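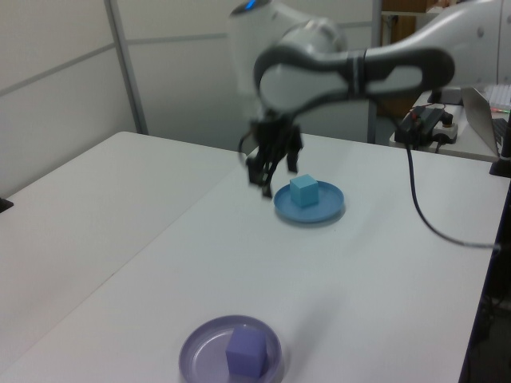 Testing the Light Meter and Shutter of a Used Flekach 35
Student project report by Sigita Pētersons
Project advisor: Elaine Vasconcelos

Background

The Flekach 35 is a fixed-lens film camera with a leaf shutter and a selenium light meter. It needs no battery. Light falling on the cell moves a needle in a window on the top plate, and the photographer sets the aperture and speed to match. Selenium cells are known to weaken with age, and the springs and oil in a leaf shutter can slow down as well. A lot of these cameras are sold as "working" when the seller has only checked that the needle moves and the shutter clicks.

My camera came from a secondhand shop in Pedcombe. The serial number ends in 943. The lens was clean, the leather case was in poor shape, and the rewind knob was stiff. I wanted to know if I could trust the meter and the marked speeds well enough to shoot slide film, where half a stop too much light is visible in the result.

Questions

How far off is the meter compared with a modern handheld meter?
How far off are the shutter speeds?
Do the two errors add up or cancel out?

Method

For the meter, I used a gray card taped to a wall by a north-facing window and took readings at 6 light levels, changing the light with the blinds and a dimmable lamp. At each level I read the Flekach first and then the department's Cordeiro handheld meter from the same spot. The film speed was set to 100 on both.

For the shutter, I used a Plinham speed tester, which has a light sensor that goes behind the open camera back and a lamp that goes in front of the lens. I tested 1/500, 1/250, 1/125, 1/60 and 1/30, firing each speed 5 times and taking the average. I left out the slow speeds below 1/30. They use a separate gear train, and mine stuck open twice while I was practicing.

Finally I shot 2 rolls of black and white film. The first was exposed by the camera's own meter and the second by the handheld meter. Both were developed in the same tank with the same developer.

Results: meter

In bright light the Flekach agreed with the handheld meter to within a third of a stop. As the light dropped the gap grew. At the lowest level the camera asked for one and a half stops more exposure than the Cordeiro did. I had expected a steady error that could be fixed by setting a different film speed, but the error changes with the light, so one correction won't cover everything. The needle also sticks a little at the left end of its travel – tapping the top plate frees it.

Results: shutter

The 1/500 setting averaged 1/320, and 1/250 averaged 1/200. The other three were close to their marked values. The slow results at the top end fit with what the repair manual says about this kind of shutter, where the fastest speed depends on an extra spring.

The first firing after the camera had been sitting overnight was always the slowest. I threw that one out and recorded the next five. Someone who uses the camera only now and then would get that slow first frame, so this choice makes my numbers look better than they may be in normal use.

Results: film

The negatives from the first roll were denser than those from the second, most of all indoors. All of the frames on both rolls could be printed. Dense negatives needed longer printing times and showed more grain in the sky and on plain walls.

Discussion

A weak meter cell asks for more light, and a slow shutter lets in more light, so on this camera both errors push toward overexposure. Negative film handles that well. Slide film would not. I would use the built-in meter outdoors at 1/125 or slower and carry a handheld meter for anything darker.

Ms. Vasconcelos pointed out that my gray card readings were all taken under mixed window and lamp light, and that selenium responds differently to each. I did not have time to repeat the test with daylight only. The shutter was not cleaned during the project. I plan to have that done in March and run the same speeds again on the Plinham tester.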